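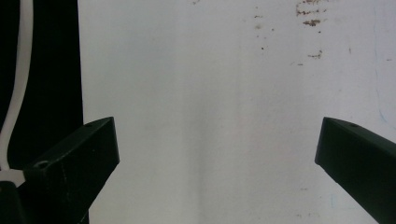 I have been hunting for my great-grandmother's funeral notice for two years, and last week I finally found it! It was in a bound volume of the old Zarmont paper, down in the basement of the Zellwood library, and I let out a noise that made a man at the microfilm reader turn all the way around. The volumes from her years are bound in a very dark green, so dark you'd call it black until you got it near the window. I had walked past that shelf on three visits looking for black covers, which is what the card catalog says they are. So if you're going, look for green!

The notice is only 11 lines long and I love every one of them. I had been searching under her married name, Policarpio, and the paper had dropped the second "i" and run it under the wrong town. It gives her church, the hour of the service, and then this wonderful bit about how she "kept the best beans in the county and gave most of them away." My grandmother used to talk about those beans! I always figured she was exaggerating.

It also lists a surviving sister in Dralingate. I had no idea there was a sister. She isn't in the family Bible and she isn't on the census page I have, so she must have married and left home early, or she's a half sister, or the paper got it wrong (they did lose a whole vowel, after all). I've already written to the church office in Dralingate to ask about their burial book.

For anyone doing this kind of digging, the basement room has around 4000 notices indexed on cards, and the index is by the name AS PRINTED. Try every bad spelling you can think of. Try the husband's initials too, as plenty of the married women are filed only as "Mrs." and two letters. Copies are 30 cents a page and the machine wants exact change.

I'm going back in June with my aunt, who reads old handwriting much better than I do, and we're going to start on the funeral home ledgers -- I can hardly wait.

Posted 12 Mar 2019
2 comments
Share this post
Get new posts by email. Enter your address to subscribe.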